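Notebook, gripper bench, July 19, 2023

Carrying on from the June entries. Purpose today: compare the Fernico two-finger jaw with the Heo soft three-finger on the mixed toy set, same arm, same controller, nothing else changed. The Prendholm suction cup is left out until the replacement hose arrives.

Setup. Arm on the Wiltau controller, firmware as in June. Green cloth on the table, metal tray on one side, stack of three boxes on the other with the openings facing out. Task is pick from the tray, post through a hole, return to rest pose. Yellow box on top, blue in the middle, pink at the bottom. Box order not changed between grippers.

Speed limit left at the June value for both. Closing force set once per gripper at the start and then not touched, even where it was plainly wrong for an item. Tempting to tune per object but then we are comparing my patience with the settings and learning nothing about the hardware.

15 picks with the Fernico, 15 with the Heo. Tray refilled and stirred by hand between the two runs, so the starting heap is different for each. This is a weakness. A fixed layout would be fairer but takes far too long to rebuild with this many items.

Fernico. Good on anything with two flat sides. The white block came up square at the first attempt, and so did the orange toy brick. Tennis balls fine if the fingers come down either side of the middle, poor if the approach is off by more than a finger width, when the ball squirts out sideways and ends up under something else. The spiky balls are easier than they look, the spikes give the pads something to bite on. Rope toys are picked reliably but hang down on both sides of the jaw and then foul the rim of the hole. Two had to be pushed in by hand and I have scored those as failed posts, successful picks.

Cloths: the jaw pinches a fold and lifts, no trouble. The waffle one brought a neighbour up with it. Scored as a pick, noted as a double.

Heo. Much better on balls of every size, including the little orange basketball, which the Fernico dropped. It centres the ball by itself and forgives a bad approach. Poor on the block. The fingers wrap the corners and the block turns as it lifts, so it arrives at the hole at an angle and catches. Poor on the cloths as well, it needs something to push against and tends to stroke the fabric along the tray. Football: picked across the short axis both times, no complaints.

The bigger problem with the Heo is width. Open, it needs clear space all round the target, and in a full tray there isn't any. Near the raised rim it touched metal on several approaches and the controller stopped on the contact threshold. Restarted from rest pose each time. The Fernico can go in with the jaw line parallel to the rim and gets away with it.

Cycle time. Not much between them. Most of the time goes on the travel from tray to boxes and not on the grip. The pink box is the slow one for both, the arm has to fold down low and the elbow comes close to the cloth. Worth raising the whole stack before the next run.

Controller. Log rate set to 1000 Hz for the joint currents, as agreed. Log 351 has a gap where the disk filled, so the currents for the last Heo picks are missing. Positions are there. Old logs now moved off the machine, please do the same with yours.

The current trace does show slip clearly on the Fernico, a short dip and then recovery as the pads catch again. On the Heo there is nothing I would trust. If we want slip detection on the soft fingers it will have to come from the camera or from a sensor in the palm.

Camera. Same mount and exposure as before. Shiny things are still bad. The silver can and the crinkly ball both give depth holes, and the grasp planner then picks a point on whatever lies next to them. Same with both grippers so it doesn't affect the comparison, but it does waste picks. Translucent plastic is no better.

To do:
Repeat both runs with half the items in the tray, to separate the width problem from the shape problem.
Try the longer pads on the Fernico for the balls.
Raise the box stack.
Ask Heo whether the narrower palm plate fits this wrist flange.
Rerun the Heo set with logging complete.

For now the Fernico stays on as the default. The Heo goes back on the shelf with its own air line attached, so check the fitting before swapping.
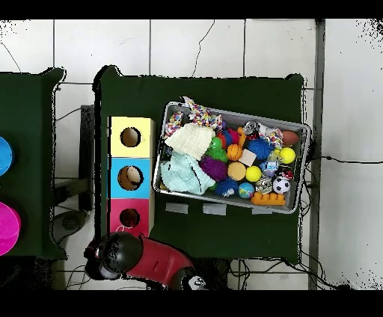

One more point on the swap itself: the tool offset has to be reloaded by hand in the Wiltau menu after every change. I forgot it once today and the first approach came in high. Harmless in that direction, less so going the other way.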